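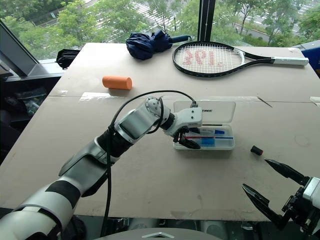

Kerstin Solheim
@ksolheim_controls
26 Apr 2019

Thread on the wrist fault we chased for most of April. Posting it because two other groups have asked and I would like to write it down once. 1/

Setup: two-arm cell at Zasent, tabletop pick tasks, small household objects. The left arm has a fingered hand, the right has a parallel gripper. Controller software is Kaltirik. Cardboard over the table, taped at the seams. 2/

Symptom: the left arm would go into protective stop during the final approach to a pick. Error text was "joint 6 torque deviation." No contact with the object in most cases. Fingers a little above the pen, arm stopped, brakes on. 3/

It did not happen on the big objects. Racket, umbrella, foam cylinder: no stops. It happened on the pencil case, where the hand has to go in nose down past an open lid. 4/

First theory was contact with the lid. Aslak Söderlund took the case away and replayed the same trajectory in free air. Same stop, same part of the path. So, no lid. 5/

Second theory was payload. The hand had been swapped and the mass in the config file was the old one. This was a real error and we fixed it. Stops became less frequent, which cost us a week, as we assumed the rest was noise. 6/

We then ran 200 approaches with nothing to grasp. 27 stops. All 27 with the wrist rotated past the same angle. That should have been the first test. 7/

Cause: the hand cable. It runs from the wrist over the top of the arm in a loop and back down the side. With the hand pitched down and the wrist turned, the loop runs out of slack and pulls on the last joint. The controller has no model of a cable. It sees torque it did not ask for and stops. 8/

The stop was correct behavior. I want to be clear on that, as the first suggestion in our channel was to raise the threshold. Margarida Sampaio refused to sign off on it and she was right. People reach into that cell between runs to reset objects. 9/

What bothers me more: in the log, 23 of the 27 show torque climbing for over a second before the trip. The data was there. We only plotted the sample at the moment of the stop. 10/

Worse, the connector was taking that load each time. When we pulled it, 2 pins were bent. The hand had also been dropping status packets, filed as a separate ticket and closed as "network." 11/

Fixes so far:
New cable, longer, with the service loop moved back toward the elbow.
Strain relief at the wrist so the connector carries no load.
Soft limit on wrist rotation when the hand is pitched down.
Threshold unchanged. 12/

The soft limit has a price. Some grasps inside the pencil case are no longer reachable from the left, and the planner now hands those to the right gripper or turns the case first. Slower. Fine. 13/

Repeat test after the fixes, same 200 approaches: no stops. I would not read too much into that. Cables stiffen and tape lets go. We added a slow wrist sweep at startup that compares torque against a stored baseline. 14/

Reply to Lai-ching Shek, who asked whether the same thing can happen on the right arm: yes in principle. The gripper cable is shorter but the gripper is lighter and we use less wrist rotation there. It gets the same sweep. 15/

And to the person asking for the config: it is specific to our mounting and I will not post it. Measure your own cable at the worst pose, under power off, by hand. If you can feel it pull, the joint can too. 16/

Open item: the Bråten cell has the same hand and the old routing. It is locked out until the parts arrive. Idun Nyberg has the ticket. 17/17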